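Keeping Pair 5 in Working Order

Leonie Gasser starts with the lights off. She holds one gripper of Pair 5 over her bench, shines a flashlight across the finger pads from the side and looks for shine. A pad that has gone glossy has started to slip, and a slipping pad spoils a recording long before the person holding the gripper feels it.

Gasser looks after the hand-held grippers at Fokatik, a small workshop in Keltusau that records people doing ordinary household jobs so that robot arms can be trained on them. There is no robot in the recording room. People do the work themselves, with a gripper in each hand, and the movement of the fingers is logged along with the video. A pair has to behave the same way on Friday as it did on Monday, or the recordings stop matching each other.

Her bench routine takes 10 minutes per pair. Pads first, then the pivot pins, then the screws, then the cable. She wipes the pads with a damp lint-free cloth and lets them dry in the open. She doesn't use solvent, having ruined a set that way in her first month. The pivots get a dry brush. Plush toys are the worst thing for them – fur works its way in beside the pin and winds up tight, and the finger begins to lag on the way back. A toy with a long, fluffy tail, like the brown squirrel with its gray-and-black one, means the brush comes out again before lunch.
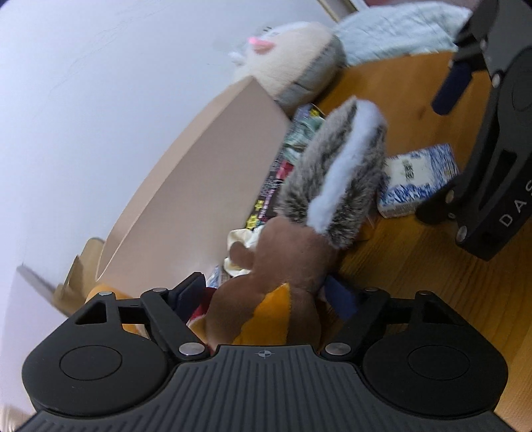

How often should the pads be replaced?

When they fail the card test, whatever the calendar says. Close the fingers lightly on a plain index card and pull. If the card slides out with no drag, change both pads together, never one alone.

Setting up on the table

The routine on the bench covers only half the job. The rest happens at the table, where Shireen Masilela runs the sessions. Before the first recording she opens and closes each gripper 44 times while the log is running. The early strokes are always a little uneven and she throws them out. What she wants is a flat line at the end, with the fully open and fully closed readings where they were the day before.

If the closed reading has drifted, she checks the pads for lint before she touches any settings. Most of the drift she sees is dirt. When it isn't, it's usually a loose screw on one of the links, and the gripper goes back to Gasser with a strip of tape on the body saying which side.

Then she tries the grip on real things. The storage bin goes at the back of the table with soft toys in and beside it, and something stiff goes in front. Long cardboard boxes are good for this. A box with square edges shows at once whether the pads are meeting it flat, and soft cloth shows whether the tips close all the way. She likes to have both within reach in the same run. 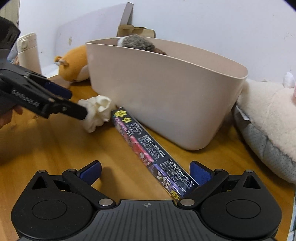

What goes wrong

Up to six pairs are in use in a busy week, and Gasser keeps a notebook for each. Pair 5 has the thickest one. It had a cable pinched under a table leg, a pad glued on slightly crooked and a stiff left finger that took most of an afternoon to find. The cause was a thread of gray fur, wound behind the washer where the brush couldn't reach.

She now takes the links apart on a schedule. The pins come out one at a time and go back into the same holes, and she marks the tray so they can't be swapped. Screws are tightened until the finger drags, then backed off until it falls open under its own weight. She uses no oil. It picks up lint and ends up on the toys.

The upright test is the last one before a pair is signed off. Masilela takes a tall, narrow box by its sides and holds it up over the bin while the other gripper holds something small and soft. If the pads are uneven, the box slowly turns in the grip. A slight lean is fine if it stays put. If it keeps creeping, she sets the box down and the pair goes back to the bench.
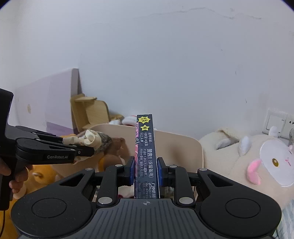
Blue pads on either side of a tall box, with a plush toy in the jaws of the second gripper.

Gasser would like a second full set of pads in the drawer so a change doesn't hold up a session. The order is in. Until it comes, Pair 5 gets wiped down at noon as well as in the morning, and its notebook stays open on the bench.

Last updated: September

Comments

Heidrun Bühler
We had the same trouble with fur in the pivots. A strip of sticky tape folded over a toothpick gets in behind the washer if you're patient.

Veronika Eder
Do you let the pads dry before the card test? Ours pass when damp and fail an hour later.

Regula Plattner
Veronika – dry first, always. I'd also use a fresh card each time, they pick up grease from your fingers.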